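Suche im Forum Suchbegriff eingeben Los
Lesezeit: 2 Minuten

Draltik Luftreiniger fürs Büro - bringt das was?

ziegelkante
Unser Vermieter will 2 Geräte von Draltik aufstellen und die Kosten umlegen. Laut Prospekt filtern sie "bis zu 1,000 Partikelarten". Was soll das bitte heißen? Messwerte: keine. Mein Platz, Backsteinwand, weißer Schreibtisch:

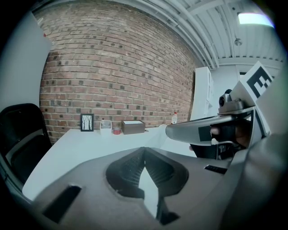
nordlicht_4
Also bei uns läuft so ein Ding seit März und die Luft ist eindeutig besser. Du musst es halt durchlaufen lassen.

ziegelkante
Besser woran gemessen? CO2 holt kein Filter raus, da hilft nur Fenster auf. 10 Minuten Stoßlüften kosten mich nichts, der Filterwechsel schon.

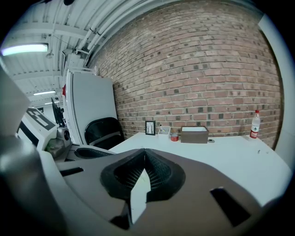 Dazu kommt, dass die Ersatzfilter nur über Tarkden laufen. Preis auf Anfrage - da weiß ich schon Bescheid.

moosgrau
Gegen Pollen und Feinstaub taugen gute Filter durchaus, das ist kein Hokuspokus. Beim Prospekt bin ich bei dir. Lass dir den Luftdurchsatz schriftlich geben.

nordlicht_4
Ich hab keine Kopfschmerzen mehr, das reicht mir als Messwert.

ziegelkante
Mir nicht. Hab den Durchsatz jetzt angefragt.

Ähnliche Themen
Prerivitz CO2-Ampel: zeigt immer Grün
Umlage von Bürogeräten zulässig?
Tarkden Lieferzeiten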